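The Westville Cell

The fault report came up to the bench with the morning post. It gave the date as 21 December 2021, the site as Westville, and under "Nature of fault" it said: drops things. Minoru Noguchi read it twice, put his cup on it and went to fetch the tool roll.

The Kastero cell at Westville had been commissioned in May to practise tidying. It had a list of household jobs, which it worked through in a fixed order, and it kept a log of its own opinion of each one. According to the log, everything was fine. According to the night operator, it had let go of the same folder on four nights running, each time at the top of the lift.

Noguchi did not start with the grip. He started with the power supply, as the manual required, and found 24 volts where there should be 24 volts. He checked the air filter on the controller cabinet, which was grey with fluff, and changed it. He checked the cable at the wrist for chafing. He wrote each result in the service book in pencil, and inked it over once he had done the check a second time. The procedure took most of the morning. The cell stood with its arm parked and its brake on, and the fan in the cabinet ran up and down.

At eleven he released the brake and put the arm in hand guidance. It moved freely through five of its joints. The sixth, at the wrist, had a slight notch in it. He turned it past the notch, turned it back, and felt the notch again at the same angle. He marked the angle on a strip of tape.

"Bearing?" said the night operator, who had stayed on past the end of the shift and was eating toast.

"Perhaps."

"Can you do a bearing here?"

"No."

He took the wrist cover off all the same. Behind it the connector for the force sensor was seated but its locking collar was a quarter turn short. With the collar loose, the cable could lift and press on the inside of the cover, and that was the notch. He tightened the collar, refitted the cover with all of its screws and turned the joint again. It ran clean. He rubbed out the word "bearing" in the service book before it could be inked.

That left the force figure. The sensor had been reading through a loose connector for an unknown time, and the controller had learned its closing force from those readings. Somebody had then raised the force by hand to make up for it, and somebody else, to judge from the different initials, had lowered it again. The setting now stood at 13 newtons. The commissioning sheet said 30. There was no note against either change.

He put it back to 30, zeroed the sensor with the fingers open, closed them on the test block and read the value. He did this until the readings agreed with each other. Then he loaded the standard job list and stood behind the line on the floor with the stop button in his hand.

The folder job came first and the markers after it. 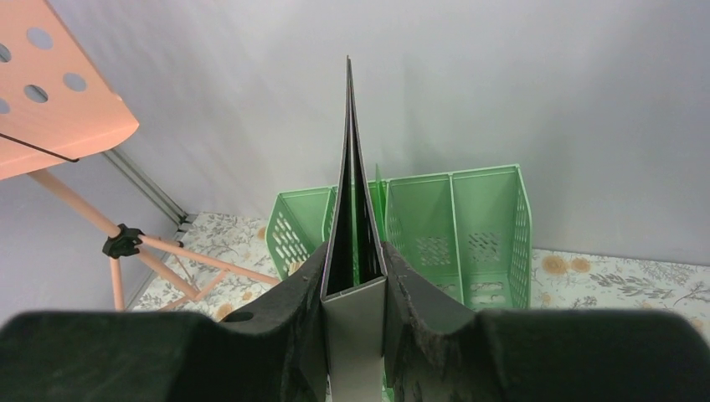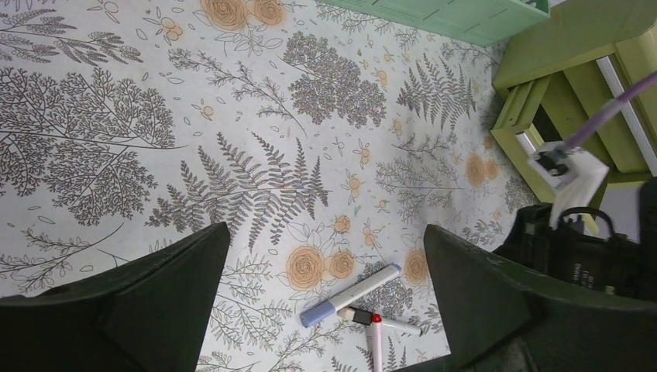
It would be the foam, Stisemberg wrote from the depot, when the readings had been sent over. The depot had seen the same thing on the Toom cell in the autumn. Foam pads take a set. They are clamped on the same edge night after night, the surface frays, and after a while the pad will hold a load standing still and lose it on the move. A force setting could not put that right. He could have the sensor perfect and the number perfect, and the folder would still go at the top of the lift, where the arm changes direction. Change the pads, the message went on, and while you are there ask them how many cycles they have run, because they will not have written it down.

Noguchi asked the night operator how many cycles the foam pads had run.

"Were we meant to write that down?"

He got the number from the controller instead. Since the last recorded pad change it had closed the foam fingers over 490 times on the folder alone. The manual gave an interval for changing the pads, but it gave it in months, and by months they were still good.

He took the old pads off with a plastic scraper. The adhesive came away in strings and had to be rolled up with a thumb. He cleaned the carriers with spirit, waited for them to dry, and waited again for the length of time printed on the packet. New pads went on from the root of the finger towards the tip, pressed down with a roller so that no air was left under them. He closed the fingers on nothing, at low force, and held them shut while the adhesive took. The instructions allowed an hour for this. He ate his lunch beside it.

New foam is thicker than old foam. The fingers now met sooner than the controller expected, and the first closing tripped the position check, as it ought to. He taught it the new contact point, zeroed the sensor again and ran the test block again. Then he ran the folder.

The arm went down, closed, paused for the sensor and lifted. At the top of the lift it changed direction. The folder stayed where it was. He let the job run to the end and start over, and kept his thumb on the stop button until the light outside had gone.

"So which was it?" the night operator asked, back again with a coat on and a clean mug. "The plug or the foam?"

"Both."

"What do I put?"

Noguchi considered the form. Under "Cause" there was room for one line. He wrote: collar loose at wrist connector, pads worn, force setting altered twice without entry. It went over the line and into the margin. Under "Action" he wrote what he had done, in order, beginning with the air filter. He added a column to the inside cover of the service book, ruled it with the edge of the commissioning sheet and headed it "Pad cycles". In the first row he put a nought.

The night operator looked at the nought.

"Every night?"

"At the end of the shift. It is on the second screen, under counters."

"And if it drops something?"

"Then you write down what it dropped, and where the arm was."

He wiped the scraper, rolled the tools back into the cloth and tied it. Behind him the cell had reached the end of the list. It logged the run as satisfactory, in the same words it had used on the nights when it was dropping the folder, and began again from the top. He stayed for one more lift, with his coat over his arm, and then signed the book.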